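Geduld in den Fingerspitzen

Wie man bei Jastach einem Roboterarm das Greifen beibringt

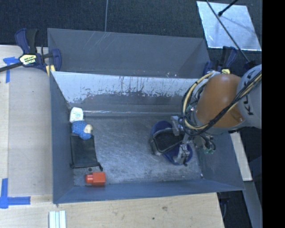

Wer zum ersten Mal am Steuerpult sitzt, greift daneben, und zwar gründlich. Mir ging es an diesem Vormittag bei Jastach nicht anders, obwohl man mir vorher sehr freundlich und ausführlich erklärt hatte, wie der Handgriff zu führen sei: langsam, aus dem Gelenk heraus, und bitte nicht die Luft anhalten! Jede Bewegung meiner Hand wird an den Arm weitergegeben und zugleich aufgezeichnet, und aus vielen solchen Vorführungen soll er später lernen, allein in der Kiste zurechtzukommen.

104 Durchgänge hat das Team für den ersten Versuch angesetzt, an guten Tagen schafft man um die 40. Klingt gemütlich, ist aber anstrengend wie Klavierüben. Eine Flasche, die auf der Seite liegt, will anders angefasst werden als eine flache Netztasche oder eine kleine blaue Spielfigur, und was dem Menschen die Haut verrät, muss am Pult das Auge erraten.

Die Software dazu heißt Sowah und stammt aus dem Haus Drilthorpe, das auch die Schulungen gibt. Drei Tage dauern sie, und man lernt dort vor allem, verpatzte Griffe nicht gleich zu löschen (auch das Nachfassen ist schließlich etwas wert). Mein siebter Versuch wurde immerhin gespeichert. Im Oktober soll der Arm dann ohne Hand am Pult arbeiten.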